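Spent the last month switching our place over to a different electricity plan. Writing down what I learned in case anyone else in Wiltmont is on the old flat rate and wondering if the new one is worth it.

Background: two adults, an older house on Foulkes Street, electric water heater, window AC in summer. Our May bill was $171, and we hadn't even turned the AC on yet. I didn't like where July was heading.

The new plan is time-of-use. Power costs more from 4 to 9 in the evening and less the rest of the day. Weekends are cheap all day. You have to call to get on it, there's no form on the site. I was on hold for 58 minutes.

First thing I did was put a timer on the water heater. An electrician did it, I don't mess with 240 volts. It now shuts off at 4 and comes back on at 9. We have not run out of hot water, but we also don't both shower at night.

Dishwasher has a delay button I had never pressed in six years. Load it after dinner, set it for four hours, go to bed. Same with the dryer, except I won't run a dryer while I'm asleep, so laundry moved to Saturday morning.

Cooking is the hard one. We eat at 6:30 and that's not changing. The oven gets used less on weeknights, the toaster oven more. I tried making dinner at lunchtime and reheating it. Lasted four days.

I also got a plug-in meter, a Skodis, to see what the small stuff was using. The old freezer in the garage was the worst by a long way. The cable box was second and it does that whether the TV is on or not.

Lamps barely register. If you've already changed your bulbs over to LED you can leave the lights alone - I wasted an evening going room to room.

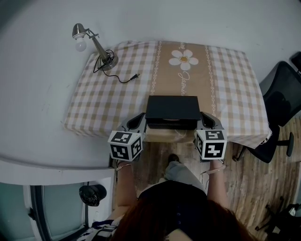 The AC is where most of the savings came from. I run it hard from 2 to 4, close the blinds, then set it up a few degrees until 9. The bedroom stays fine. The kitchen gets warm by 7 and we put up with it.

August on the new plan came out 15 percent under last August. The electrician charged for one visit plus the timer, so I figure that's paid back by next spring.

If you're home all day with kids or you have electric heat, check your own hours first. The site lets you download the last 30 days by the hour. It's under Usage, then a tiny link at the bottom.

Someone asked about Tinwood - they're on a different utility over there, so none of these rates apply. The timer would still work the same.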